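Cuaderno de taller — orden y material de mesa
Marzo, entrada de la mañana, continúa por la tarde

09:10. Empiezo esta entrada en una hoja nueva porque la anterior quedó con tachaduras y Efua Kpodo me pidió que lo escriba más limpio. El tema de hoy es el material de mesa: qué tenemos, dónde vive cada cosa y qué sobra. Desde el traslado a la sala grande tenemos las cajas del almacén mezcladas con las del pasillo, y para encontrar una cesta yo he tardado ayer más que para hacer el trabajo.

Primero copio lo que quedó de la última vez y que todavía vale:
— la estantería Indum se queda en la pared del fondo, no se mueve más;
— las bandejas van en el segundo nivel, de canto, con cartón entre medias;
— lo que es transparente no se guarda debajo de lo que pesa.

La última regla es por el soporte que se rayó en invierno. La raya no molesta para usarlo, pero se ve con la luz de lado.

09:35. He sacado todo lo de los cajones bajos y lo he puesto en el suelo sobre una manta. Hay 59 piezas contando las tapas separadas como piezas, y este número lo apunto en la hoja de inventario, que ya tenía una casilla vacía desde el traslado. La hoja vieja dice 70. La diferencia no me preocupa mucho: en la hoja vieja están las frutas de plástico que se dieron a la sala pequeña, y también los vasos, que ahora cuentan en la cocina. De todas formas he de mirar con Efua si los vasos fueron todos o si quedó alguno en una caja sin etiqueta.

Cosas que encuentro y que no recordaba:
una bolsa con gomas elásticas, casi todas secas, se rompen al estirar;
dos tapas de bote que no cierran ningún bote;
un rollo de cinta amarilla empezado, bueno todavía;
un cuaderno de alguien, con tres páginas de medidas y sin nombre. Lo dejo en la repisa al lado de la puerta.

Las gomas las tiro. Las tapas las guardo hasta final de mes, y si no aparece el bote las tiro también.

10:20. Limpieza de cestas. Las de plástico con rejilla cogen polvo en los agujeros y el trapo no entra. He probado con el cepillo de dientes viejo y jabón, luego enjuagar y dejar boca abajo. Funciona bien pero es lento, cada cesta me ha llevado casi un cuarto de hora. Antes usábamos el limpiador Plultivon en espray y dejaba una película que se nota con el dedo. No lo voy a usar más para plástico. Para la mesa sí, con trapo seco después.

Nota para quien lo haga la próxima vez: las asas se limpian por dentro también. Es la parte que todo el mundo coge con la mano y la que nunca se lava.

10:50. Pausa. He hablado con Efua de cómo poner las cosas en la mesa cuando se trabaja. Ella prefiere que las cosas altas estén detrás y las bajas delante, como en una foto de familia. Yo prefiero dejar el centro para el soporte y que la cesta quede en un lado, para no pasar el brazo por encima. No llegamos a acuerdo, entonces hoy hacemos como dice ella en una mesa y como digo yo en otra, y vemos cuál se ordena más rápido al final de la jornada.

Me dijo también una cosa con la que estoy de acuerdo: que en las cestas no metemos cosas pequeñas y altas solas, porque se caen al levantar. Un bote solo dentro de una cesta se tumba. Si hay dos o tres, se aguantan entre ellos. Podríamos poner un fondo de tela. Queda pendiente buscar un trozo de fieltro, creo que hay en la caja de Mihăilă, la de los retales.

11:30. Caja de Mihăilă abierta. Hay fieltro gris y fieltro verde, el verde demasiado delgado. He cortado un fondo del gris para probar. El primero me quedó grande y hacía una ola en el medio. El segundo bien. El patrón lo guardo dentro de un sobre pegado al interior de la puerta del armario, para no medir otra vez.

Una duda de vocabulario, que me corrijan si está mal: yo escribo «cesta» para todo lo que tiene agujeros y asas, y «bandeja» para lo plano con borde bajo. Efua dice «canasta» para lo primero. En las etiquetas he puesto «cesta», porque es más corto y la impresora de etiquetas corta las palabras largas.

12:15. Etiquetas. He impreso para los niveles de la estantería y para los cajones. La letra sale más clara si se deja la máquina calentar antes. Las primeras las he repetido porque salían con una línea blanca a través. Pegadas quedan:
nivel 1, cestas
nivel 2, bandejas
nivel 3, soportes y cosas transparentes
cajón izquierdo, botes
cajón derecho, cajas de cartón plegadas
El nivel 4 está sin etiqueta. Es para lo que no tiene sitio, y Efua no quiere que esto tenga un nombre, porque dice que entonces se llena.

Comida.

14:05. Sigo. Por la tarde tocaba revisar las mesas marrones. La superficie está bien en general, aunque los bordes tienen marcas de cinta vieja. El pegamento sale con aceite de cocina y un poco de paciencia (lo he leído en el cuaderno anterior, pág. 2, y es verdad). Después hay que pasar jabón o la mesa queda resbaladiza. No he usado rascador de metal y pido que no se use.

El suelo de cemento tiene polvo gris en las juntas. Lo barro hoy, pero si no se moja un poco el polvo se levanta y vuelve a la mesa. Orden correcto entonces: suelo primero, esperar, mesa después. Hoy lo hice al revés y he limpiado la mesa dos veces.

14:40. Sobre los soportes transparentes. Son los que más me gustan del material y los que más trabajo dan. Sirven como un banquito: se pone una cosa encima y se gana altura, y se sigue viendo lo que hay debajo. Pero muestran cada dedo. El trapo de microfibra seco deja pelusa por la electricidad, hay que humedecerlo muy poco. Alcohol no, que el acrílico se pone blanco en las esquinas si se usa muchas veces (esto me lo enseñaron en el taller donde estaba antes y no lo he querido comprobar aquí).

Otra cosa con los soportes: una caja larga encima se ve bonita, pero hay que mirar que no sobresalga mucho de un lado. Cuando pasa alguien con la manga, gira. Lo mejor es dejarla centrada y la etiqueta hacia la persona que trabaja. Lo escribo porque yo mismo lo olvido.

15:20. Mesa según mi sistema, con el soporte en el medio. Le faltaba recoger las cosas pequeñas, pero el reparto ya se entiende.

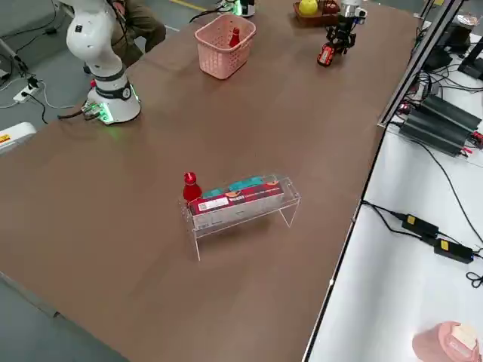

Mesa marrón, por la tarde. Cesta rosa con el bote rojo, soporte acrílico con la caja roja larga, bandeja de madera con la fruta amarilla.

Observaciones para mí, mirando la foto después con calma:

La cesta rosa tiene un solo bote dentro, justo lo que Efua dijo por la mañana que no se hace. El bote es más alto que el borde y se ve la punta del tapón. Para encontrarlo es cómodo. Para transportarlo, no. O ponemos compañía al bote o usamos una cesta más baja.

El soporte no está recto con la mesa, está girado. Yo lo recordaba paralelo al borde. Como la mesa no tiene ninguna línea de referencia, es fácil equivocarse. Podría poner una marca pequeña de cinta en dos esquinas, con el rollo amarillo que apareció esta mañana. Pero luego hay pegamento otra vez, y ya he contado lo que cuesta quitarlo. Lo pienso.

La bandeja de madera me gusta para la fruta. El amarillo se distingue bien encima y el borde evita que ruede. En las fichas habrá que decidir si la llamamos «manzana amarilla» o solo «fruta amarilla redonda». Yo voto por lo segundo, porque de lejos cada uno ve una fruta distinta y luego en la hoja aparecen tres nombres para la misma pieza.

16:00. Prueba de recogida. La mesa de Efua se ordenó antes que la mía. Lo apunto aunque no me guste. Ella dice que es porque las cosas altas detrás se quitan al final y no estorban. Yo creo que también es porque en su mesa había menos cajas, y mañana cambiamos para comprobarlo: ella hace la mía y yo la suya, con el mismo material.

16:25. Guardado. Cestas en el nivel 1, boca arriba, una dentro de otra con el fieltro puesto. Soportes en el nivel 3 con papel entre ellos. Las cajas de cartón que tienen impresión las dejo sin plegar; al plegarlas se rompe el color en la arista y después parecen viejas. Esto contradice la etiqueta del cajón derecho, tendré que cambiarla.

El pedido a Beria: hacen falta sobres, un cepillo fino para la rejilla y etiquetas del ancho pequeño. Efua pregunta si pedimos otra cesta del mismo modelo. Yo esperaría a terminar el inventario.

Pendiente:
— aclarar los vasos con la cocina
— segundo fondo de fieltro, con el patrón del sobre
— etiqueta nueva para el cajón derecho
— decidir nombre de la fruta
— preguntar de quién es el cuaderno de las medidas
— cambiar las mesas y repetir la recogida

17:05. Añadido de Efua, lo copio de su papel: «El trapo húmedo no se deja doblado encima de la madera. Ya hay un cerco en la repisa.» Es cierto, fui yo. He puesto un gancho al lado del fregadero para colgarlo.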